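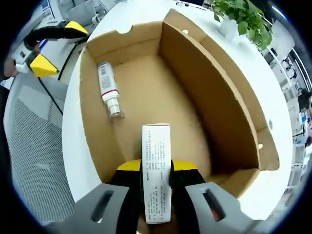 Stita is a word list of household small print: the phrases found on leaflets, warranty cards and the backs of things, sorted by how hard they are to read aloud. Version 6 holds 1000 phrases, typed by hand. If you have ever squinted at a narrow white medicine box covered in dense rows of tiny black text, you know the genre.

Files

phrases.csv – one phrase per line, with a source type and a difficulty score
notes.txt – complaints, mostly mine

Scoring

Loukia Zervas and I read everything aloud in a kitchen in Brumwood and scored each phrase from 1 to 6. We disagreed on 197 of them. In those cases the file keeps the higher score, which was usually Loukia's.

Known problems

Warranty cards are overrepresented. I had a drawer of them.
240 phrases still lack a source type.
"Keep dry" is in there twice. I have grown fond of it.

Please don't use Stita for medical advice, or for poetry. Corrections go to Sofia Kontogiannis, who reads them on Friday.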